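Genico Releases Clarnura 2, a Simulated Workcell Package for Small-Part Picking

Purves, December 4, 2025 – Genico today released Clarnura 2, the second version of its simulated workcell package for engineers who program tabletop robot arms. The package lets a user build, run and score a picking task in software before any hardware is mounted. It replaces the first version for all new orders, and existing license holders can move to it at no charge.

Clarnura 2 ships with a set of prepared workcells. Each consists of a room, a table, an arm with a gripper, and the parts and fixtures needed for one task. The rooms are furnished so that policies trained on rendered views meet walls, doors and patterned floors as well as the work surface. Floor texture, wall color and light direction can be changed from a settings file or drawn at random at the start of each run.

The release contains 129 task definitions, up from 20 in the first version. Each definition holds start positions, a success test and a time limit. A task can be run from any of the viewpoints supplied with its workcell, and users can add their own by entering a position and a viewing angle.
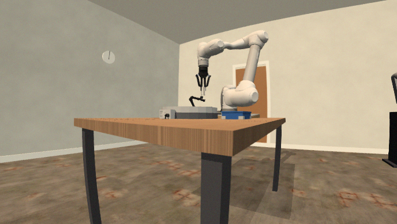 Does Clarnura 2 need a physical robot to run?

All workcells run entirely in simulation on a desktop computer. A physical arm is needed only when the user is ready to transfer a finished program, and the transfer module, sold separately under the name Plulluvier, handles that step.

Contact handling has been rewritten. In the first version, light parts with thin walls could slide or jitter when a gripper finger touched them near the rim. The new solver uses a smaller time step during contact and returns to the normal step once the part is at rest or fully held. Users who prefer a fixed step can still set one, and results from fixed-step runs repeat exactly when the same seed is used.

Logging has also changed. Every run now writes joint positions, gripper opening, commanded motion and part positions to a single file. The earlier package wrote these to separate files with separate clocks, and users had to line them up by hand. A converter for old logs is included. It doesn't recover contact forces, which the first version did not record.

The scoring tool reads the new log format directly. It reports success rate, time to completion and the number of failed grasps per run, and it can compare two programs on the same set of seeds. Reports are saved as plain text or as a spreadsheet file.
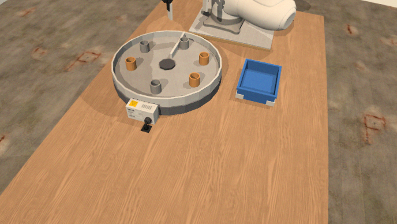 Part colors and the order in which parts are placed can be set separately from their shapes. A sorting task can therefore be repeated with a different layout without editing the part files. Bins and trays are defined the same way – one file for geometry, one for appearance – and a fixture used in one workcell can be copied into another.

During the trial period, which opened in September, users filed 276 reports. Most concerned installation and the settings file. The installer now checks the graphics driver before copying files, and the settings file is checked for errors when a workcell is loaded, with the line number given for each error found.

Known limits remain. Soft parts, cables and liquids are not supported. Only one arm can be active in a workcell at a time. Rendered shadows follow a single main light, and users who need several light sources must edit the scene description themselves. A short guide to that procedure is in the manual.

Availability

Clarnura 2 is available now by download from the Genico customer site. Licenses are sold per seat or per site, and teaching licenses are offered to schools and colleges on request. The manual is supplied in English, with a reference section for every setting. Plulluvier is available for existing and new license holders and requires Clarnura 2.

About Genico

Genico develops simulation and programming software for tabletop robot arms. The company is based in Purves. Product questions and requests for a trial license can be sent through the contact form on the company site.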